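The glass coffee table finally has its rug! I went back and forth on this for most of March, because the table is that teardrop kind with a see-through top and a big curvy black base, and a square rug under it just looked wrong. So round it is, in gray, from Nanico – and I love it.

First thing that landed on the glass was snacks, of course. 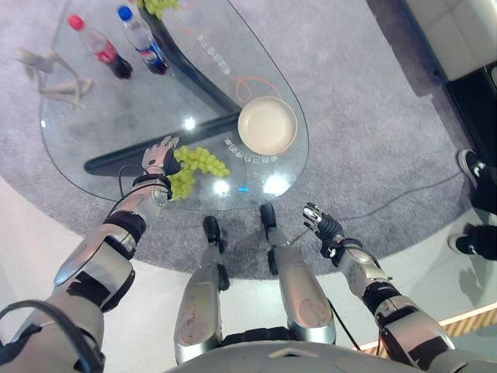 Green grapes and two bottles of soda, plus the new round rug.

I should say the rug wasn't my first pick. The one I wanted from Vik was 1,350 and I am simply not that person. Mine was 800, which still made me gulp a little (okay, a lot). It's easy to vacuum so far, and I've stopped banging my shins on the pointy end of the table. Next up is a lamp, if I can ever choose one.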